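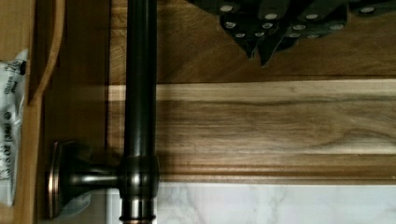 The regional health service put out its flu figures for the season on 9/15/18, and Riltville has had 346 confirmed cases since March. Last year we had fewer by this point, though the clinic on Hartono Street wasn't swabbing everyone then, so I wouldn't lean too hard on the comparison.

I've been off work for five days with it myself. Fever for the first two, then the cough, which is still here. The doctor said to stay home until I'd had a full day without a temperature, and I did.

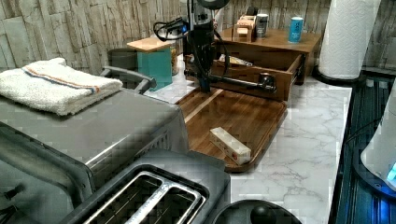
Vaccine supply is the part I don't understand. The service ordered 2,000 extra doses for the district and four of the pharmacies still ran out, including the one in Jestport where I usually go. I rang twice and was told to try again next week. By then I was already sick and living on toast, with everything I needed on a wooden tray on the counter so I didn't have to go looking for it. The leaflet they post out says to wipe down benches and handles every day when someone in the house is ill. I managed it most days.

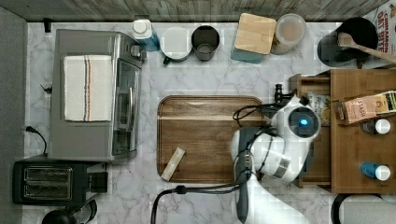

Irfan Liew wrote in after my last post to say the Mendberg clinic still had doses and was taking walk-ins until noon, and that the wait was short when he took his mum. He also thinks the district should publish its numbers weekly – I agree with him there.

I'll ring Mendberg in the morning and put the hours up once I have them.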